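Capsule machine on a wooden table: where should everything go?

Posted by Hayley Wragg in Kitchens & Small Appliances

Hi all, I've got a little white capsule coffee machine that lives on a light wooden table, and I can't settle on a layout. The water tank is on the side and I'm forever topping it up (two of us, far too much coffee). It sits straight on the wood at the moment.

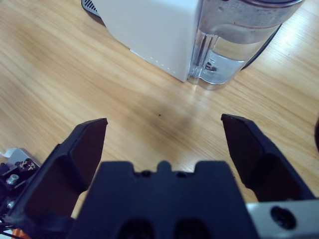 Tank side of the machine, with the power cable round the back.

My worry is drips. I wiped up a puddle last June and the table had a pale ring for weeks! I do have a teal tray but it ends up off to the left doing nothing, and the capsule stand is over on the right. Should the tray go under the machine, or is that asking for a wobble? And does the stand want to be nearer? My other half says leave it all alone — I'm not convinced.
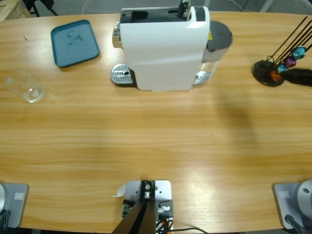 2 replies

Signe Fjeld
Ooh, I love a coffee corner question! I'd leave the machine where it is and use the tray for cups. Mine lives right beside the drip tray, so a wet cup goes straight onto it and the wood never gets touched. Keep the glasses on the left and the capsules on the right, and you're not reaching across the spout with a hot drink in your hand.
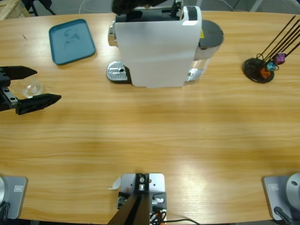 Glass and tray to the left, capsules to the right.

For the tank, lift it off and fill it at the sink if yours comes away. I used to pour from a jug and got water down the side every single time. Dry the bottom before it goes back on. And if your tray has coffee marks, try warm water with a spoonful of bicarb, leave it 16 minutes or so while you do something else, then go over it with a soft sponge. Mine came up lovely — well, nearly.

As for the stand, I'd only bring it in if you're stretching for it. A bit of space round the machine makes wiping down so much quicker, and I'm lazy about wiping down.

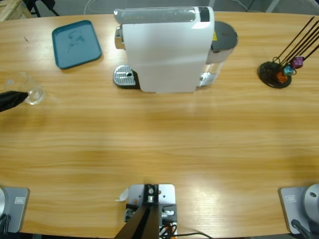

Trevor Kershaw wouldn't bother with any of that. Oil the table twice a year and stop worrying, he says, and put a cork mat under the machine if it's noisy. His has been on bare oak for ages and the only mark on it is from a plant pot.

Hayley Wragg
Thanks both! Cork mat ordered, and I'll try the bicarb at the weekend. Trevor, which oil do you use? The table's never had any as far as I know.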